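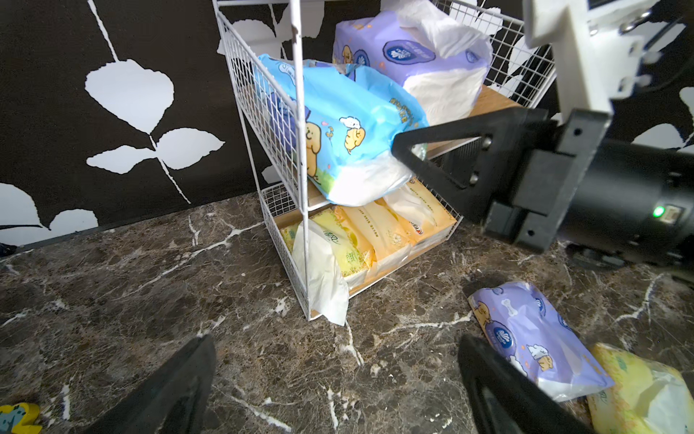
I buy soft-pack tissues in bulk, and for years they lived wherever I dropped them. Last month I gave in and got a little wire rack from Vetcombe, and I'm so happy with it that I have to share how I load it! My one big rule is a color to a level. The yellow and pale-orange packs line up side by side down low, and the purple and light-blue ones with the cartoon dogs go up top (they're the cute ones, so they get the good spot).

Start by pulling everything out and wiping the boards. Then sort by size before you sort by anything else, or you'll end up doing it twice like I did. My whole first try took 53 minutes, and most of that was me changing my mind.

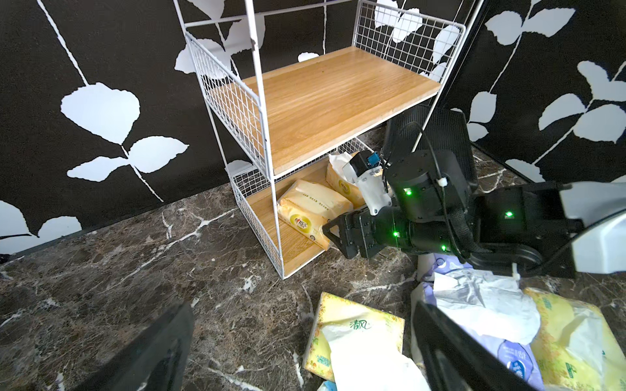

Two yellow packs on the lower shelf, one with its tissue pulled partly out.

Next, load the bottom. Stand the packs on end, snug but with enough slack to slide a finger in. If one keeps flopping over, turn it sideways and lean its neighbor on it.
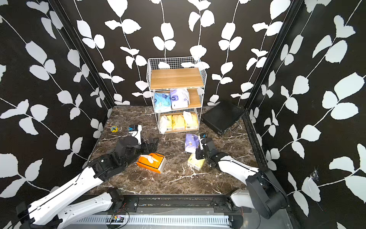
Then do the upper part, and go easy here. Opened packs belong at the front, sealed ones behind, and please don't stack them two high or the bottom one goes flat and the tissues come out in clumps. Boxes I leave off the rack completely – mine go on the counter where people can grab from them. 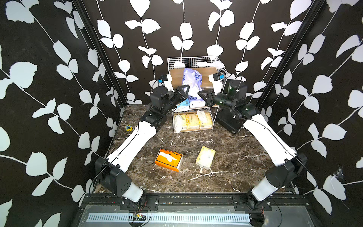
What if my packs are too tall to stand up?
Lay them flat with the opening facing you, and give them the top level where there's more headroom.

I redo mine every Thursday evening while the pasta water heats up.

Last updated: September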